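3.2 Floor marking and coverings

Most of the floor work at Stodadow depends on tape, a material the literature has treated with some neglect. We marked each working area with a square of yellow tape, as laid out in the Civum floor plan, and asked people to respect it. They did, by and large, until lunch.

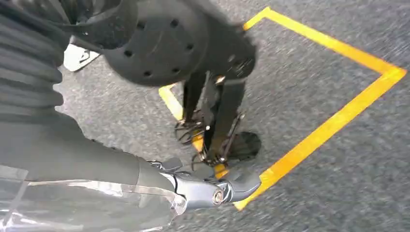

Tape has two known faults: it lifts at the corners, and it collects grit. We logged 117 lifted corners over the season, most of them in September, when the heating came back on.

Figure 2. Ceiling area and coverings, Stodadow.

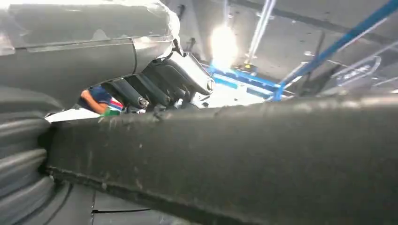
3.3 Coverings and wear

Plastic sheeting was the cheaper choice and wrinkled accordingly. The ribbed sleeves cost more, and Fultex rates its own for 1,000 bends - a figure we reached by mid-afternoon. Dust settled in the folds of both, whatever their colour or price.
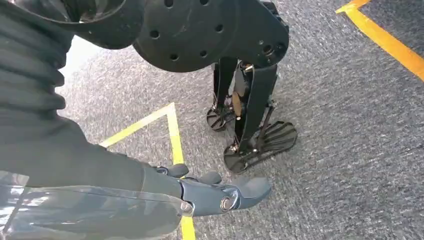 Ansari, commenting on a draft of this section, objected that wear should be logged by the hour, as bends are hard to define and harder to care about. We have kept both measures.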